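Monday, April 22, 2024

Hi all – progress report from the Clondier toy library, covering February through now. I'm typing this between the morning drop-in and the afternoon one, so forgive the crumbs.

**Loans**

We're at 653 loans since the last report, and I'm really pleased with that! The bulk of it is still puzzles and ride-ons, same as ever, but the baby shelf has woken up since we moved it next to the door (parents with strollers can grab something and go). Memberships stand at 236 families. A fair few of the new ones came over from Vultholm after the playgroup there cut its hours, and I've been letting them join at the town rate. If you'd like me to charge the out-of-town rate instead, tell me soon, before they get used to it.

**Where the money went**

The shelving is in. Skekeo delivered it two weeks late and one upright short, but they sent the missing piece and took $90 off the bill, so I put that toward replacement batteries and a label printer. The printer is wonderful. Everything has a label now, including the kettle.

The catalog is taking longer than I promised. I had planned to have every item entered by the end of February, and I still have the whole dress-up section and most of the musical stuff to go. Part of the trouble is sets with missing parts – I keep stopping to hunt for a wooden carrot when I should be typing.

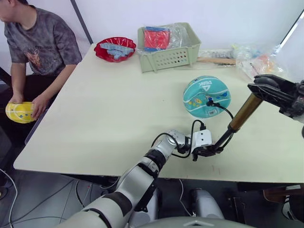
*Table time, with the yellow ball and the blue blocks.*

**Saturday opening**

We've run seven Saturdays so far. The first two were dead quiet, then word got around and last weekend I had a line for the checkout desk. Dads and grandparents mostly, people I never see on weekdays. I'd love to keep this going through the summer, but the Warrier Street building charges extra for weekend heat and lights and that wasn't in the original budget. I'll send the numbers separately once I have the spring bill.

**Not so great**

The returns box leaked in the big rain and we lost a stack of board books. Late returns are also up. I've dropped the fines, as we agreed, and I send a friendly text now, which works on some people and does nothing at all for others.

**Next up**

- Finish the catalog (dress-up first, then music)
- New lid for the returns box
- Decide on Saturdays past June
- Spring cleaning day, date to come

The receipts are in the shared folder, apart from the one for the batteries, which I'm still looking for.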